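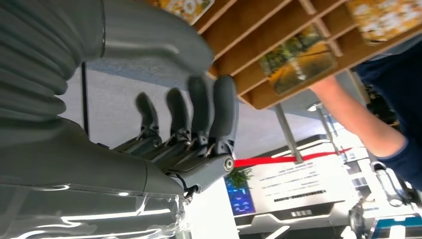

How close can a visitor stand to a working robot at an open day?

That depends on the site's own risk assessment. A standard gives the method for working out the distance, and the people running the robot have to apply it to their arm, their speed, their tool and their floor. If staff can't tell you what distance they settled on and how they got it, stay behind the line.

I went to the July open day at Pridari mostly to hear how they deal with that question. I look after safety paperwork at a small packing plant, and we are due to take on our first two arms next year. Pridari runs a test hall and rents time in it to firms like ours. Entry was free but you had to book, and the woman at the desk told me 517 people had signed up.

The day started with a short talk on house rules. Every robot in the hall has a one-page sheet with its top speed in shared mode, the tasks it is cleared for, and the name of the person who signed it off. If the gripper is changed, the sheet is void and somebody has to do it again. We had not planned on that at our plant, and I wrote it down. A new gripper changes the reach, the weight and the pinch points, so the old numbers no longer hold.

The second rule is that a robot has one operator at a time. The operator says out loud when the arm is going to move and when it has stopped. A second person may work within reach only if that is written on the sheet. Pridari told us they had 40 sheets on file and that 3 had been pulled this year after a tool change was not reported.

After the talk we walked the hall in groups. Our guide spent most of the time on floor marking, which I was glad of. Their system is plain: tape for where equipment goes, a wide line for where people walk, and posts wherever the public comes in. She said posts and ribbon do not count as guarding. They tell people where to stand, and the stopping function still has to be good enough for the person who steps past them.

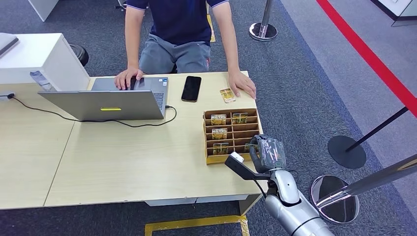
The card handling task was the one I watched longest. Picking up small flat things is slow work for a robot hand, and the house rule is that slots are filled and cleared by a person only when the arm has been called as stopped. Laptops used for control must have their cables kept out of the walkway. The laptop is never the emergency stop. Pridari wants a separate hard-wired button, tested at the start of each shift and entered in a log.

I asked about covers on arms, a sore point at our place because of dust. The answer was that any sleeve or wrap goes on the sheet as well, and that it has to be checked for snagging through the full range of motion.

Two suppliers had tables near the exit. Rurkano was showing a logbook app, which looked fine but needs a network connection we don't have on our floor. Lutia had printed checklists, and I took a set. Their pre-start page is close to what we need, though I would add a line for tool changes.

Parking is behind the building and was full by 10 a.m. The next open day is planned for the spring, and booking opens on the Pridari site in January.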